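Plesell 木台面养护油:用了大半年,说说我的心得
文:Loukia Lazaridis | 5月
打印本页 | 用电子邮件发送给朋友

店里每次有人来问木台面怎么保养,我都忍不住多讲几句,同事嫌我啰嗦,干脆让我把话写到产品页上来。那我就不客气啦!

先说这款油是什么。Plesell 木台面养护油,一罐 1,000 毫升,深色铁罐,盖子是旋的。主要成分是精炼亚麻籽油,掺了一点巴西棕榈蜡,不加催干剂,味道像刚开封的坚果,过一两天就散了。它不是清漆,不会在木头表面结一层硬壳,油是往木纤维里走的,所以摸上去还是木头的手感。喜欢那种亮得能照人的台面的朋友,这款可能会让您失望,我们另外有 Gonico 的硬质面漆,可以看那一页。

我自己家的台面是榉木的,住进来那年装的,前任房主留下半罐不知道什么油,我傻乎乎地接着用,结果夏天一到台面发黏,放张纸上去都能粘住。后来花了整整一个周末打磨重来(手臂酸了好几天),从那以后就一直用 Plesell。要是您家也有发黏的问题,多半是旧油涂得太厚没擦干净,新油盖上去没有用,得先磨掉。

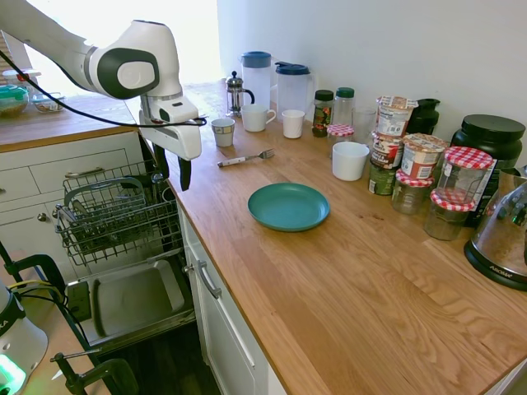
好,说怎么用。新台面或者刚打磨过的台面,头一回要上 3 遍。先用 120 目的砂纸顺着木纹走一遍,再换 180 目,不用再细了,磨得太光滑油反而吃不进去。灰一定要吸干净,再拿微湿的布抹一遍,等它完全干透。倒油的时候别小气也别太大方,一小摊一小摊地倒,用不掉毛的棉布推开,等 10 分钟,木头会有深有浅,浅的地方就是喝饱之前还想再喝一口的,补一点。然后是最要紧的一步:用干布把表面的浮油全部擦掉,擦到布上几乎不带油为止。我见过太多人到这一步就想偷懒,我也偷懒过,第二天后悔得不行。

每一遍之间隔一个晚上。三遍都上完以后,头几天尽量别沾水,热锅更不要直接往上放。平时的保养就轻松多了,觉得木头颜色发白、水滴上去不再成珠子的时候,薄薄补一遍就行。我家灶台边上补得勤,靠墙那一截一年也就一回。

水槽四周和洗碗机上方要单独拎出来讲。这两个地方是木台面最容易出毛病的,水槽是因为老有水,洗碗机是因为热蒸汽,门一开,潮气全往台面底下那条边上扑。很多师傅安装的时候只给正面上油,底面是光着的,几年下来边角就开始发黑、起翘。我的建议是安装之前把底面和切口都刷到,切口尤其能喝油,要多喂两遍。已经装好的也别灰心,把洗碗机拉出来,趴下去用小刷子刷,姿势不太好看,但是值得!我们还卖一种 Nastbridge 的防潮贴膜,铝面的,贴在洗碗机正上方的台面底下,跟油搭配着用,我觉得比光刷油踏实。

还有一个小习惯也推荐给大家:洗碗机程序走完以后别马上把门大开,先让它闷一会儿,等热气下去再拉开。顺便手边放一块干布,把台面前沿抹一抹。我婆婆家的台面用了很多年了,前沿到现在还是平平整整的,她就是靠这块布。

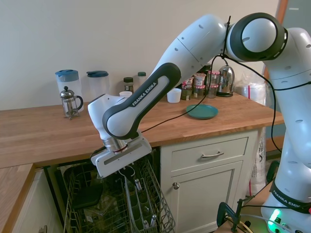

常有人问颜色。原色款上去以后木头会变深一点,带一点暖黄,橡木比较明显,枫木淡一些。另外有白色款,里面加了少许白色颜料,能把那层黄压下去,北欧风厨房的客人买得多。白色款用之前一定要摇匀,颜料会沉底,我第一次没摇,台面一头白一头黄,只好从头再来。胡桃木我不太推荐用白色款,会显得灰扑扑的,原色就很漂亮。拿不准的话,找一块边角料或者在台面底下先试一小块,隔天白天看,晚上的灯光会骗人。

用量方面,罐身上写的是吸收性一般的木材,老木头和端面会多吃一些,家里普通长度的台面,一罐上完三遍通常还有剩。剩下的油怕空气,罐子里空的地方越多越容易结皮,我会换到小一号的玻璃瓶里,灌满拧紧,放阴凉处。结了皮也不用扔,把皮挑出来,用旧丝袜滤一下照样能用。

安全提醒,请一定看完:沾了亚麻籽油的布会自己发热,揉成一团丢进垃圾桶是真的可能着火的。用完的布要摊开晾在室外,或者泡进水里,装进能密封的金属罐再处理。家里有小朋友和猫的,涂完的当晚把厨房门关好(我家的猫在第二遍上留过一串脚印,打磨掉了,心还是疼)。

擦洗用温水加一点点中性皂就好。小苏打、白醋、百洁布绿色的那一面都别往上招呼。咖啡渍和红酒渍先用皂水敷几分钟,还在的话拿 180 目砂纸轻轻磨一下,再补油。铁锅底留下的黑圈比较顽固,那是铁跟木头里的单宁起了反应,用一点草酸溶液可以褪,手套要戴好,之后拿清水擦两遍。

配套的东西,我自己常用的是 Saxena 的棉布卷,撕着用,不掉毛,比旧T恤好使(旧T恤上的印花会掉色,别问)。刷子买便宜的就行,反正刷底面才用得上。要是台面面积大,租一台圆盘打磨机会省很多力气,门店可以租,押金退还。

退换货:没开封的 90 天内都可以退,凭小票或者订单邮件。开过封的不能退,但是如果罐子到手的时候有凹陷或者漏油,联系 Inger Bundgaard,售后这块归她管,她回信很快。颜色不满意的话先别急着全部打磨掉,给我们写信说说木种和上了几遍,很多时候再上一遍就匀了。

目前原色款两种规格都有货,白色款只有大罐,小罐在等下一批。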